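Vadwood laundry soap flakes, 3 kg box
Made by Saavedra
Product code 2814

We've had these flakes in the Griscombe shop since February and I'm so pleased with them! They're plain, old-fashioned soap flakes with a very light scent – a bit like clean cotton that's been hanging in the garden – and they melt away quickly in warm water.

Use 4 level tablespoons for a full load, less if your water is soft. They're happiest at 40 degrees. For a cooler wash, stir them into a jug of hot water first and pour that straight into the drum.

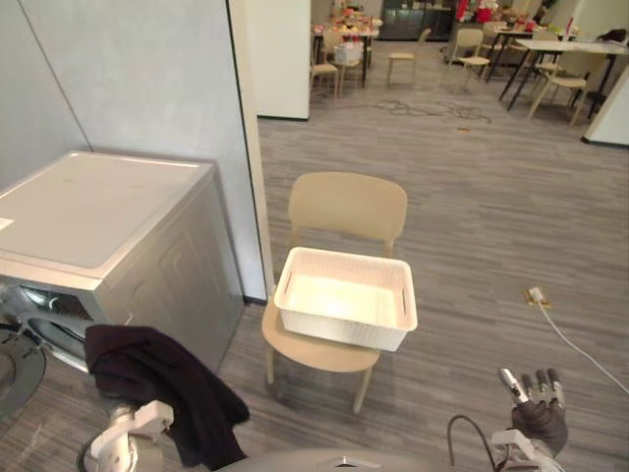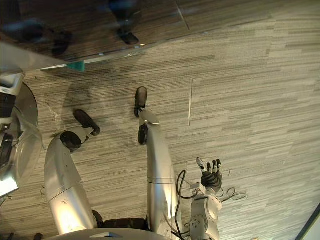 Jumpers come up beautifully soft, and I've stopped using conditioner on towels altogether. Please don't use the flakes on silk, though, and go easy with anything waterproof, as soap can leave a film on the coating.

The box is thick card with a fold-down lid. Keep it somewhere dry or the flakes will clump (they still work, they're just a pain to scoop). The tin Kurex scoop is sold separately and fits inside with the lid shut.

Refill bags are due in soon – ask at the till on a Thursday, when the delivery comes.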